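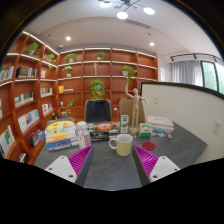
Bottle onto coaster, handheld gripper: where do you start and end an episode?

Data Collection > Handheld and Wearable Rigs
Thread started 5 Jan 2024

slamet_kwok
We are gathering demonstrations for a single tabletop task: take the water bottle from the book side of the desk and place it on the red coaster. Handheld two-finger gripper, wrist-mounted wide lens, no arm in the loop. The target is 900 accepted episodes for the first training run. The project is called Ngau internally and I will use that name below.

The desk is deliberately left as a working desk. Stack of books on the left, mug in the middle, wooden mannequin, cartons, small stuff toward the right. Two operators, sessions of 40 episodes, then a swap.

Our current rule is that the episode starts when the operator presses record and ends when the operator presses it again. The result is a long tail of idle frames at both ends, and idle length differs between the two operators. A test policy trained on the pilot set hesitates at the start pose. I would like to know how others trim, and whether you do it by hand.

tarn_e
Trim on motion, not on the button. We cut everything before the gripper translates more than 15 mm from its first pose, and keep a short fixed pad ahead of that. Same at the end, measured backward from the last pose. It is a ten-line script if your tracking is decent.

The operator difference is a separate problem. Trimming hides it at the ends but it will still be in the approach speed.

ostler
Disagree with cutting on translation alone. If the operator opens or closes the fingers before moving, you throw away a width command the policy needs to see. Trigger on translation or finger width, whichever comes first.

tarn_e
Fine, yes. We start every episode with the fingers fully open, so it never came up.

slamet_kwok
We do not enforce a start width. That may be part of it. Second question, on the approach.
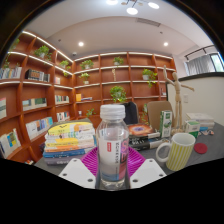

Bottle in front of the ribbed pad, label toward the camera, book stack on the left.

The bottle is clear, and most of what the camera gets is cap and label. In the pilot set the operators tended to present it with the label facing the lens, for no reason other than habit. I am considering a randomized yaw for the start of each episode, drawn from a list and set by whoever is not holding the gripper.

ostler
Do it. A clear object with one printed side is a good way to train a label detector by accident. I would also run a block with the label turned fully away.

ferrule9
I would hold off. At 900 episodes you do not have the budget to randomize everything. You have bottle position, bottle yaw, operator, daylight from that window and whatever moves around on the desk. Pick the two that will differ at deployment and fix the rest. If the bottle at deployment is always set down by a person with the label out, yaw randomization costs you coverage elsewhere.

ostler
"Always set down with the label out" is not something anyone can promise. I have watched a Dala policy fail on a quarter turn.

ferrule9
Was that policy trained on clear bottles?

ostler
Opaque ones. I take the point, but I would expect clear to be worse.

slamet_kwok
Deployment is a shared desk, so yaw is uncontrolled. I will randomize it. Mug and books move between sessions and stay fixed within one.

The next one is from the grasp check.
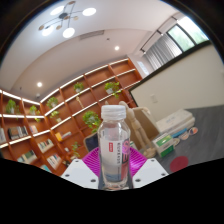
Bottle between the fingers, mannequin and cardboard box behind it.

My concern is occlusion. With the bottle centered it covers a good part of the desk directly ahead. The coaster stays visible at the lower right here, but that depends on how the operator holds the tool. On some pilot episodes the coaster is out of view for most of the carry.

tarn_e
How many past observations does the policy get?

slamet_kwok
2.

tarn_e
Then it cannot remember where the coaster was. Either lengthen the history or tell operators to carry in a way that keeps the coaster in view. We do the second. The written instruction is "if you cannot see the target past the object, neither can the policy."

ferrule9
Be careful with that instruction. The operator's eyes are not at the wrist. Ours followed it sincerely and it did nothing, as they were looking over the top of the gripper the whole time. What worked was playing back the first five episodes of each session and rejecting any where the target dropped out.

ostler
+1 to playback. Also log the rejection reason as a code, not free text. We used Stusten for review and the free text field turned into "bad" and "bad again."

slamet_kwok
Reason codes so far: T for target lost, S for slip, K for knocked another object, P for tracking loss. Are K episodes worth keeping if the placement is good?

tarn_e
No.

ferrule9
Yes, in a separate folder. You may want them later for a failure classifier. Keep them out of the imitation set.

slamet_kwok
Separate folder then. Last item is the end of the episode. 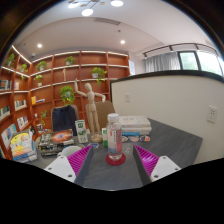

Bottle on the coaster, gap between the fingers, tabletop clear in between.

I am inclined to require that every accepted episode finishes with the fingers open and withdrawn, base of the bottle on the coaster. The open question is how far to withdraw. The pilot set has everything from barely released to most of the way off the desk.

ostler
Fixed distance. Tape on the desk edge if you have to.

ferrule9
No tape. It is in view of a wide lens and the policy will find it. Use a beep from the tracker when the tool is far enough back from the release point, and trim anything after the beep.

ostler
A beep is better, agreed.

tarn_e
What counts as "on the coaster"? Bottle base fully inside the rim, or touching it at all?

slamet_kwok
Fully inside. Overhang gets rejected. I need a code for that, probably O.

tarn_e
Use M for misplaced. O looks like a zero in every spreadsheet font I have had to work with.

slamet_kwok
M it is. Revised protocol for Ngau:

1. Fingers fully open before record.
2. Bottle yaw from the list, set by the second operator.
3. Desk layout fixed for 40 episodes, then changed.
4. Playback of the first five episodes per session, codes T, S, K, P, M.
5. Release, withdraw to the beep, stop.
6. Trim on translation or width at the start, on the beep at the end.

I will retrim the pilot set with the new rule first and see whether the hesitation goes away before collecting more.

ferrule9
Post the start-pose results split by operator when you have them. I still think that is where most of it comes from.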